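The Quiet Fan and Other Promises

Every July the same claims come back to the appliance aisle, printed a little larger than the year before. The fan will cool your room in minutes. The fan will cut your power bill. The fan makes a sound "softer than a whisper," a phrase that at least three makers seem to own at once.

I have been reading fan boxes for longer than I would like to admit, and I have yet to see one that tells the buyer the most basic fact about the thing inside, that a fan does not cool a room. It moves air across skin, sweat dries faster, and the person feels better. Leave it running in an empty bedroom and the motor will add a little heat of its own. The makers know this. The words "feels like" do a lot of work in small type on the back panel.

Take the Gralier, which was sold to me as a "climate solution" for 100 dollars. It is a fan. It has a pole, a base, a guard and a motor, plus a remote the size of a cracker that disappeared into the couch on the second evening. The box promised 13 speeds. I could tell four of them apart, and two of those only by the noise. Who is asking for 13 speeds? I suspect the number was chosen because the Zokard, one shelf over, has 11.

The Zokard has a different pitch. Its selling point is "natural breeze mode," in which the fan speeds up and slows down as if the wind were changing its mind. I slept next to it for a week. Just as I drifted off, the breeze would naturally pick up, and so would the rattle in the guard. By Saturday I had gone back to the plain setting and stayed there.

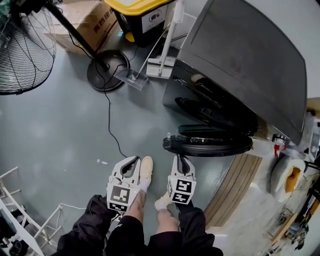
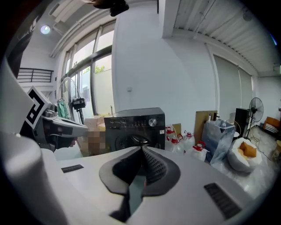

Then there is the matter of noise. Makers love to quote a figure for it, and the figure is nearly always taken at the lowest speed, at a distance the box does not mention. At the lowest speed most fans are quiet for the same reason a parked car is quiet. The useful question is how loud the thing gets at the speed you need on a bad night, and for that you have to plug it in. Few stores will let you. The one near me had a row of display fans with the plugs taped to the poles.

Online reviews are not much help either. People tend to write them in the first few days, when any moving air is a gift. I would pay more attention to a review written in the third summer, when the base has started to wobble and the guard has gone furry with dust. Cleaning is where the cheap and the costly models part ways, and it often goes the wrong way for the costly ones. My old Namboodiri has clips that open by hand. The Gralier has a tiny screw set deep in the plastic, and it took me 30 minutes to get the guard off and on again.

The latest idea is the fan with an app. Stako sells one, and the app wants to know your location before it will turn the blades. It then offers to "learn your comfort." After a month of learning, mine had worked out that I like the fan on when it is hot. I will grant that being able to switch it off from bed is pleasant. A long cord with a switch on it did the same job in my grandmother's house, and it never asked to be updated.

None of this means fans are a bad buy. They use far less power than an air conditioner, and if having one lets you set the thermostat a few degrees higher, the savings can be real. That is a big "if," though, and it depends on the person, who has to remember to turn the fan off on the way out and the thermostat up on the way in. I do one of those on most days.

What I would look for now is dull stuff. A base heavy enough that the dog can't tip it. A guard that comes off without tools. Three speeds with a clear gap between them, and a knob you can find in the dark. My Namboodiri has all of that, and the last time I checked, the company had stopped making it.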